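Black metal shelves in a small kitchen, keep or return?

emmett_w
So I caved and ordered a shelf rack from Plirel.

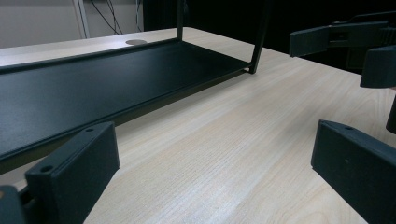

Anyway, my question is about spices. I have 17 jars and my wife wants them in the drawer, labels up. I say shelf, by the stove. Who's right?

lihuaman
Your wife! Heat kills paprika fast. Mine went flat in 2 months next to the burner.

tahsin_p
Eh, disagree. If you cook every day you'll use it up way before that. I've had mine over the stove for 13 years and my curry is fine, thanks.

lihuaman
Fine compared to what, though? Try a fresh jar next to it.

fedir.o
Drawer for ground stuff, shelf for whole seeds. Also black metal shows every speck of flour, I wipe mine down constantly.

emmett_w
Ugh, ok. Drawer it is for the ground ones. She's going to be unbearable about this lol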